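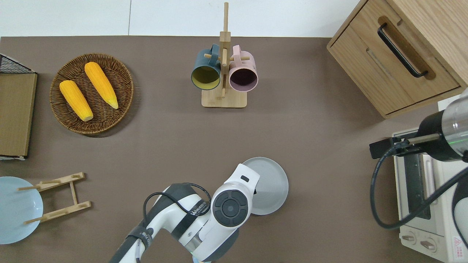

### 4.2 Open storage on the work surface

The second part of the study looked at items that stay out on the counter or table all day. We asked each of the 19 households in Kukatdale to leave the work surface as it would be on a normal weekday afternoon, and then talked through it with whoever did most of the cooking. Each visit took 60 minutes. Antonina Onyshchenko and Stepan Harasym did the interviews, and Daryna Shevchuk coded the notes using the scheme in Section 3.

We sorted open storage into three types. Holders are things whose only job is to keep other things in place, such as mug trees, dish racks and baskets. Closed units are small cabinets or drawer boxes that stand on the surface. Appliances make up the third type, and we counted them as storage only when people said they kept food or dishes in or on top of them. Figure 2 has examples of all three object types on one brown tabletop: a woven basket with two ears of corn, a light wooden dish rack and a mug tree among the holders, a light oak cabinet with a drawer, and a cream-colored toaster oven. Whether an appliance was also used for storage was coded from the interview alone.

Holders were the type people had the most to say about. Mug trees came up often, and the reasons given were practical. A mug on a peg takes up no shelf space and can be reached with one hand. Several people said they hung only the mugs they used every day and kept the rest in a cupboard. The tree in Figure 2 carries two mugs, one dark teal outside and mustard yellow inside, the other pale pink with a dark plum interior. Sets in mixed colors were easier to share out, according to the larger households, where each person tended to stick to one mug.

Baskets were less settled. Most people used them for fruit, bread or whole vegetables, but the contents changed from week to week and some baskets became a place for mail and keys. We coded a basket as food storage when food was the main thing in it at the time of the visit. This rule was simple to apply, but it probably overstates how often baskets hold food — visits were scheduled ahead of time, and two people told us they had cleared out other items the night before.

Dish racks caused the most disagreement between coders. Some households emptied the rack after each meal. Others took plates straight from it and hardly used the cupboard at all. Our first scheme treated every rack as a drying area. After the pilot in May we split the code in 2, with one value for drying only and one for drying and keeping. Agreement improved after the split, and the remaining cases were settled in discussion with Khrystyna Yatsenko.

Closed units were mostly used for small, flat things: dish towels, foil, batteries, takeout menus. People liked having a drawer at table height, but 4 households said the unit had taken over space they needed for chopping. All 4 had kept it anyway.

We did not measure free surface area in this part of the study. The Drovent survey form has a field for it, but the edges of the working space were hard to agree on where boards or racks stood near the side of a table. Section 4.3 returns to this question with the floor plans.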